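# Kraft Paper and Painter's Tape as a Reusable Table Covering for Placement Exercises

Ewurabena Lamptey, Trurnholm workshop course, final report 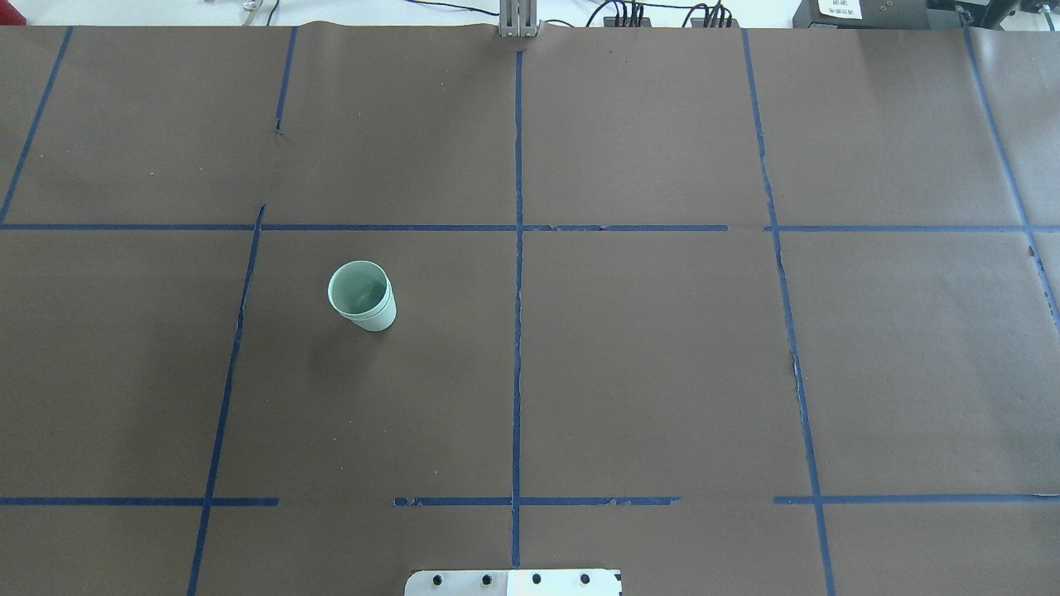 ## 1. Purpose

The Trurnholm workshop uses its large table for placement exercises, in which a participant sets a household object inside a marked area and a second person records the area by name. The table needs a covering that is cheap, dull enough not to reflect the ceiling lights, and easy to mark with straight lines. Printed vinyl mats were used until last year. They curled at the corners and could not be altered once printed.

This report covers the design, laying, and upkeep of a paper covering with a tape grid. It records which parts of the design held up and which did not.

## 2. Materials

The covering is dark brown kraft paper with a matte surface. Two papers were tried before the final choice: a light brown wrapping paper from Hurkevness and the darker paper from Zallness. The lighter paper was easier to write on but showed pencil marks after erasing. The darker paper hid pencil marks and gave a strong contrast with the tape.

The lines are blue painter's tape. Masking tape was rejected because it was close in color to the paper. Black cloth tape was rejected because it pulled fibers from the paper when a line had to be moved.

The standard object is a pale mint-green cup. It was chosen for three reasons:

- It stands upright without support.
- Its color separates clearly from both the brown paper and the blue tape.
- It is light enough that it does not dent the paper.

Total cost of paper and tape was 2,766 in course credits, against a limit of 4,000 set in the project outline. The cup came from the workshop cupboard and was not charged.

## 3. Laying the covering

The paper was unrolled the evening before laying and weighted at the corners with books. Paper laid straight from the roll kept its curl and lifted along the front edge of the table.

The order of work was as follows:

1. Wipe the table and let it dry.
2. Lay the paper with its far edge parallel to the wall.
3. Smooth from the center line outward with a dry cloth.
4. Fasten the outer edges on the underside of the tabletop.
5. Mark the center line in pencil and lay the central tape strip.
6. Lay the upper cross strip.
7. Lay the lower cross strip.
8. Lay the slanted left boundary last.

Smoothing did not remove every crease. The remaining creases are faint and did not affect the standing of the cup in any cell.

## 4. Grid layout

The grid is coarse. A central strip runs from the far side of the table toward the near side and divides the covering into left and right halves. The upper cross strip runs the full width and meets the central strip. The lower cross strip is in three pieces with gaps between them.

The left boundary is slanted. In the first drawing it was parallel to the central strip, but participants standing at the near side reported that a slanted line was easier to find without leaning. The cell between this line and the central strip, under the upper cross strip, is called the home cell. Each exercise starts with the cup in the home cell. The position within the cell is free, and most people leave the cup nearer the slanted line than the center.

Cell names are kept on a sheet beside the door. Writing them on the paper was considered and dropped, as the writing would have to be redone whenever a strip was moved.

## 5. Wear

The covering was inspected 11 times. Each inspection followed a block of exercises, and the total number of placements over the period was 1,430.

**Tape.** Wear in the tape was greater than expected. The central strip is now slightly wavy, and its edges look torn or frayed in places. The upper cross strip has small gaps and ragged bits toward the middle right. The middle piece of the lower strip appears peeled at its right end, where the edge is jagged. I attribute most of this to sleeves and cup bases crossing the strips, though no measurement was made to separate the two.

**Paper.** The paper wore better than the tape. It has small specks and a few pale dust marks. Brushing removed some of the dust during inspections. Damp wiping was tried on an offcut and caused the surface to ripple, so it is not recommended.

**Visibility.** All of the lines can still be followed by eye. The gaps in the lower strip caused some disagreement over which cell an object belonged to when it stood in line with a gap. The rule adopted in May was to extend the line in imagination between the two nearest tape ends.

## 6. Discussion

The main weakness is repair. When a damaged length of tape is lifted, the ends left behind tend to tear, and a patch laid over them makes a double thickness. A light cup can tip if half of its base rests on a double thickness. For this reason short gaps were left open and only long ones were filled.

The method of Dramani, the previous course project, used a clear sheet over the whole table. It protected the tape fully. It also produced glare, and its surface was slippery enough for a cup to slide when released at an angle. The bare paper has neither problem, at the cost of faster wear.

## 7. Recommendations

- Replace a worn strip over its full length, from edge to edge.
- Burnish each new strip with a flat plastic scraper.
- Keep the slanted left boundary.
- Rebuild the lower cross strip as one continuous strip.
- Store spare paper flat under the table.

The pencil drawing of the layout and the inspection sheets are in the project folder at Trurnholm.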